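Search this site Search Go

Print | E-mail

Seam wear, cotton on cotton – bench notes
January 2022

Carrying on from the last set. The thread question is still open so I went back to it before doing anything else. Plain lapped seams, mid-weight cotton twill, one row of stitching, same stitch length as before. Top thread and bobbin thread the same in every sample. The old samples had mixed threads in them and I no longer trust the numbers, so I have crossed them out in the front of the book and left them readable.

Threads on the bench: the Jollia spun polyester, the Jollia cotton, and the Skovetti core-spun. The Skovetti is the one we use for repairs at the moment. The Jollia cotton is what people ask for when they want the mend to take dye along with the cloth.

Rub bench set up as usual. Weighted block with a strip of canvas on the face, sample clamped flat with the seam running across the direction of travel. Counter zeroed by hand. Stop point is 3,000 rubs or the first broken stitch, whichever comes first. I changed the canvas between samples, which we were not doing in May, and it does make a difference. A canvas face that has already done one run is shiny and goes easy on the next sample.

Jollia cotton went first. First broken stitch at 2,440. The break was at the ridge of the lap, where the thread stands proud of the cloth, and the next few stitches along were fuzzy but holding. The cloth itself was hardly marked. Pulled by hand, the seam opened from the break without much effort. So on a single row the thread is the weak part, and by a good margin.

Skovetti core-spun reached the stop with no break. I let it run on past the stop to see where it would go and lost the first stitch at 3,125. Should have kept the stop point the same for every sample. Written down as "passed" in the table, with the later number in the remarks column only. Do not compare it with the sets that were stopped on time.

Jollia spun polyester reached the stop too. I did not run it on. The stitching looked better than the Skovetti did at the same point, less lint, but the cloth under the stitches was more worn. Hard thread in soft cloth. Seen it before on aprons, where the stitches are perfect and the fabric has a row of holes along them.

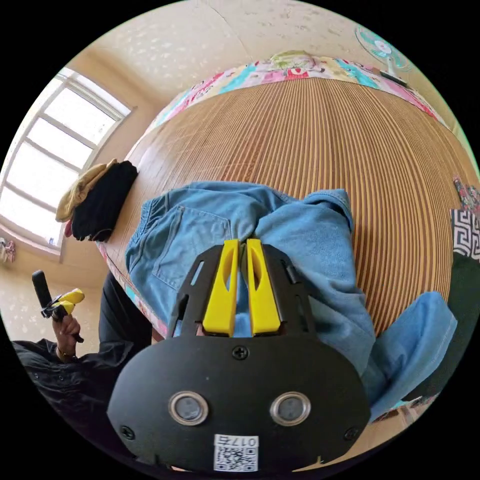 Wash side next. Same three threads, fresh samples, cut from the same length of twill. The twill had been washed before cutting. I checked with a marked square and there was no more shrinkage to speak of. Warm wash, line dried in the back room, pressed from the wrong side. The line in the back room dries one end faster than the other, so I turned the samples around halfway.

Pucker after washing:

Jollia cotton – clear pucker along the whole seam, even, presses out most of the way. Comes back at the next wash.
Jollia spun polyester – almost flat.
Skovetti core-spun – flat, a slight wave at the start of the seam where I backstitched.

The cotton pucker is the thread shrinking, and the cloth having nowhere to go. I soaked a hank of the cotton thread overnight, dried it without tension and rewound it, then sewed another sample. Much less pucker. Rewinding is a nuisance and the thread was hairier afterward and snapped twice in the needle. A bigger needle fixed the snapping. I would do it for a visible repair on something good and would not bother on work clothes.

Tension notes, so I do not have to find them again. The straight-stitch machine by the window wants the top tension backed off a half turn for the cotton. The other machine does not. The tension dial on the window machine has drifted, and the number it shows is no use any more. Set it by sewing a scrap on the bias and pulling. If the bobbin thread lies straight on the underside the top is too loose.

The feed on the window machine also pulls a little to the left on heavy layers. Cleaned the lint out from under the needle plate, and it was bad in there. Better after but not cured. Check the presser foot for wear before blaming the feed dogs.

Patchwork side of things. The Graddale shop sent over their list of what comes in for mending and a lot of it is bedding. Their trouble is different from ours. The seams are short, the seam allowances are narrow, and the cloth on either side of a seam may be of quite different weights. When a block fails it is usually the thinner cloth that frays out of the allowance while the thread is sound. So a stronger thread does nothing for them.

What I would try for that:

Shorter stitch, since a narrow allowance needs more holding points.
Press seams to the side of the heavier cloth.
Soft cotton thread, so the thread goes before the patch does. A seam can be sewn again and a patch has to be replaced.
Whip the raw edges on any patch that looks loosely woven.

I made up one small block this way and one the old way with the longer stitch. Both have been through the wash. No fraying on either so far, so nothing to report. They need a good many more washes before there is anything to look at. I have pinned a tag to each and put them in with the general laundry.
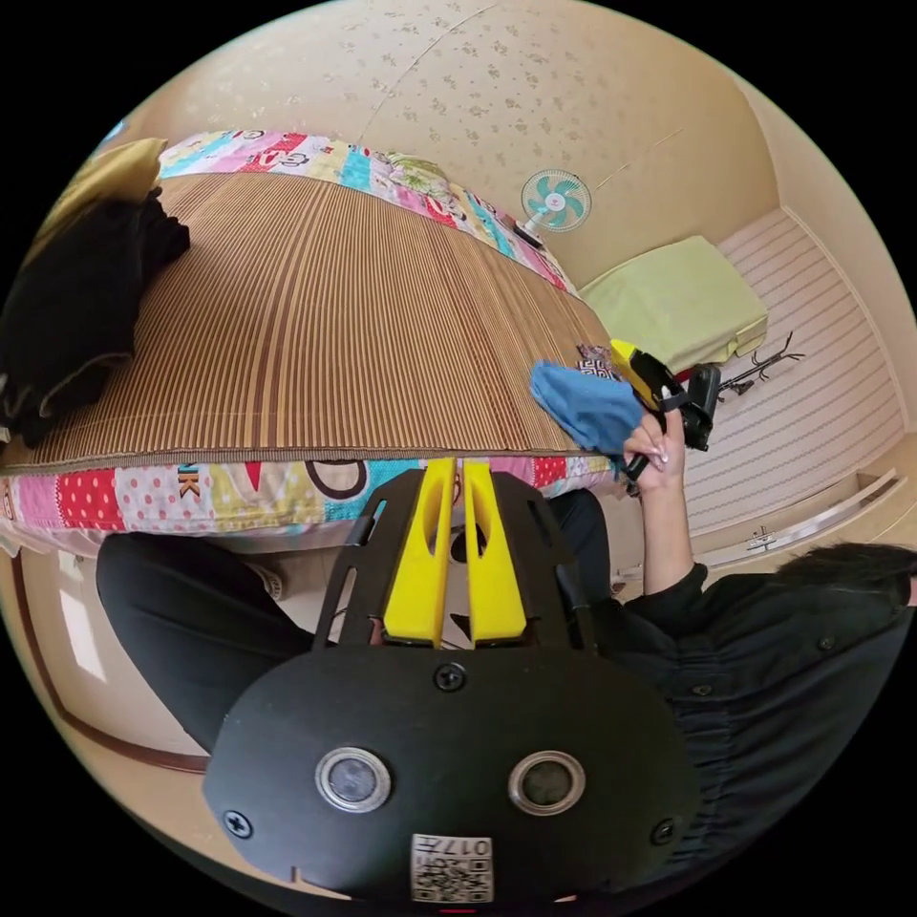
Patchwork bedding with a striped bamboo mat laid over the quilt.

Color. The block made the old way has a red patch in it that bled onto the white next to it. Faint pink along one edge. I had not tested the red. Tested it afterward with a damp white cloth and the iron and it came off straight away, so I would have caught it if I had spent the minute beforehand. The red came from the scrap bin and there is no way to tell where it was bought. From now on anything red, dark blue or black out of the scrap bin gets the damp cloth test before it goes in a sample. I wrote that on the lid of the bin.

Tried soaking the stained block in cool water with plain detergent. The pink lightened and then stopped changing. Left it. It is a test block and the stain does not affect the seam.

Edges and corners. On a quilt the binding wears out ahead of everything else. Single-fold binding on the bench samples wore through along the fold, double-fold lasted clearly longer, and bias-cut double-fold was better again. I have no rub counts for these that I would want to pass on. The clamp does not hold a rounded edge well and the samples crept. Need to make a block with a groove in it so that the edge sits in the groove. There is an offcut of maple under the Eberhard bench that would do. Ask before cutting it.

Supplies. Down to 3 cones of the Skovetti in natural and one in gray. No black. Jollia cotton is fine for now. Canvas strip is getting used up fast with the change at every sample, so cut the next lot from the roll along the length and keep the selvage out of it. The selvage is thicker and would throw the load off.

To do:

Rerun the Skovetti to the proper stop with a fresh sample.
Double row of stitching in the Jollia cotton. My guess is that it gets past the stop – the second row should carry the seam after the first one goes.
Grooved block for bindings.
Look at the presser foot.
Write back to Graddale about the allowances. Ask if they keep the frayed patches, and if they could put some in an envelope for us.

Counter on the rub bench skipped again near the end of the last run. Tightened the bracket. If it skips once more, replace the switch.

Print | E-mail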